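Books > Mysteries > The Zatine Mysteries > FAQ
Last updated: May

Questions I get about the Zatine books

Hi! I write the Zatine mysteries, and the same questions land in my inbox often enough that I finally put them on one page.

What order should I read them in?

Start with Pisance if you can. It's the one where Zatine quits the ferry office and takes the job at the auction house, and everybody she'll ever fight with walks in during the first 73 pages. After that comes Potgieter, then Pollska. You can jump in with Potgieter (lots of people did, it had the better cover), but you'll know who survives book one. 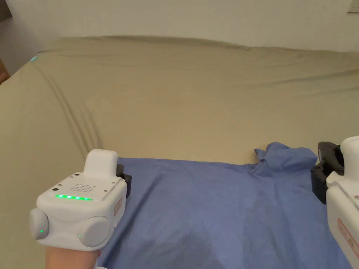

And please don't start with Pollska. The first chapter gives away the Potgieter killer in a single line of dialogue, and I still get grumpy mail over it!

Is Pisance a real town?

Nope. I made it up from a bunch of harbor towns I stayed in and one very bad map I drew myself. The map is in the paperback, and yes, the church is on the wrong side of the river. We fixed it for the second printing.

Will there be a fourth book?

Yes! I'm some 12 chapters in. I don't have a title or a date, and I've thrown out the ending 2 times already, so I'm not promising anything.
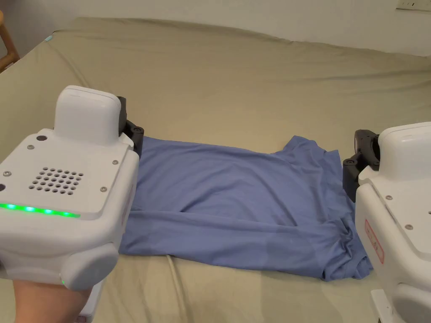
Blue T-shirt on a khaki-beige sheet.

Are they very gory?

Not really. The bodies mostly turn up between chapters and I don't linger. Potgieter has one rough scene in the cold store (chapter three), and you can skip it and still follow the plot. There's swearing in all of them, mostly from Zatine's aunt.

Who reads the audiobooks?

Levente Gál reads all three. He does the auctioneer so fast that I had to slow him down to catch my own clues, and I love it.

Can you come to our book club?

By video, sure, if it's evening your time and you've finished the book. I won't take spoilers out of my answers for the person who's still on chapter two (there's one every time). Write to me through the contact page and tell me which book you're reading.

Do you read other people's manuscripts?

Sorry, no. I'm a slow reader and an even slower writer.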